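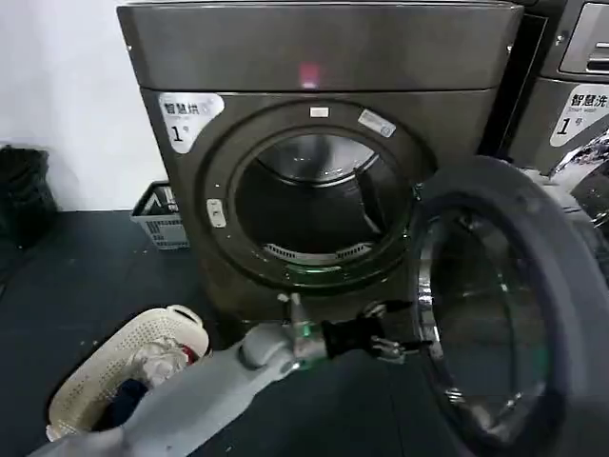
Skatia folding gallery stool, item 746

Price: $55 each. Carts priced separately, see further down.

Carry-along stool for museum visitors and tour groups. Folds flat, hangs on a rack or a cart, goes over the shoulder on a strap. Visitor picks one up at the desk, takes it round the galleries, drops it off at the exit. We've sold these to art museums, historic houses, one natural history museum, a couple of sculpture gardens (see note on outdoor use).

Replaces the old Skatia stool with the wooden seat. Wooden seat is gone, please don't order spares for it, we don't have any.

What you get
Stool, strap, set of four rubber feet already on. Spare feet in a little bag taped under the seat – tell your front desk so they don't get thrown out with the packing.

Frame
Aluminum tube, powder coated. Dark gray or sand. Sand shows scuffs less than you'd think. No white any more.

Seat
Woven polyester, slightly padded, wipes down with a damp cloth and mild soap. No bleach, no alcohol wipes on the fabric. Alcohol is fine on the frame. Seat comes off with two screws and can be swapped in the workroom without sending the whole stool back. Replacement seats ship in the same two colors as the frame but you can mix them. Some museums do this to tell group tour stools from general admission stools and it seems to work well for them.

Feet
Non-marking rubber. Tested on sealed oak, terrazzo, polished concrete and carpet tile. NOT tested on unsealed marble or old softwood floors, so if thats what you have, ask for a sample stool first and try it in a corner. Feet wear out before anything else does. Check them when you do your cleaning round, and swap all four together or it'll rock.

Locking
Stool locks open with a click and won't fold with someone on it. To fold, press the gray tab on the back leg and lift the seat. Staff get it right away. Visitors sometimes don't, so there's a small diagram printed on the strap. Diagram has no words, so no language versions to order.

Noise
Big complaint with the old model. The hinges now have nylon washers and the seat doesn't slap when it folds. Still makes a sound if you drop it on terrazzo. Everything does. 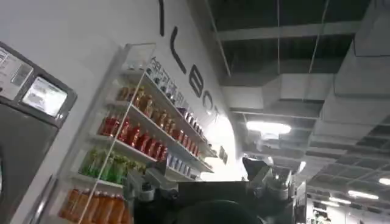
Petronella Ntuli wrote in to say that her docents carry theirs hooked over the forearm, strap not used at all, and could we sell it without one for less. Not at the moment. Strap is stitched on at the factory. We've passed it on.

Carts and racks
Dergate cart holds 16 stools, hanging, on locking casters. Goes through a standard door and into most passenger elevators. Comes flat, one person can put it together, hex key included. Wall rack holds the same number but needs solid wall or proper anchors – don't hang it on plain drywall. Rack is out of stock until the next delivery, cart is fine.

If you're ordering for a tour program, get one cart per group you run at the same time and a few stools over. They wander off. They come back, mostly, from the café.

Lettering and numbering
We can print your museum name on the seat underside or on the strap, one color, send us a vector file. Minimum order for printing is one full cart. Numbering is free if you're printing anyway. Proof comes by email and we don't print until you say yes to it, so please anwer the email.

Outdoor use
Frame okay, seat okay if you bring it in at night. Feet sink in gravel and soft lawn. There's a wide foot for gardens, sold in sets of four, same fitting.

Who to ask
Orders and quotes: Iida Laaksonen. Quotes for full carts usually go out the same day.
Parts, feet, seats, anything broken: Walid Abou Jaoude. Photo of the broken bit helps a lot.
Loan stools for trying out: either of them. Loans are for two weeks, you pay return shipping.

Returns
Unprinted stools can come back within the month if they've not been out on the floor. Printed ones can't. Carts can come back if still flat in the box.

Also from Mener
Stanchions and rope, low barriers, label holders, coat check tags, the Paulík lectern for gallery talks. Paulík is back in stock since July in the lower height, tall one still waiting.

Page updated August 30, 2018. Old price list no longer valid, bin it.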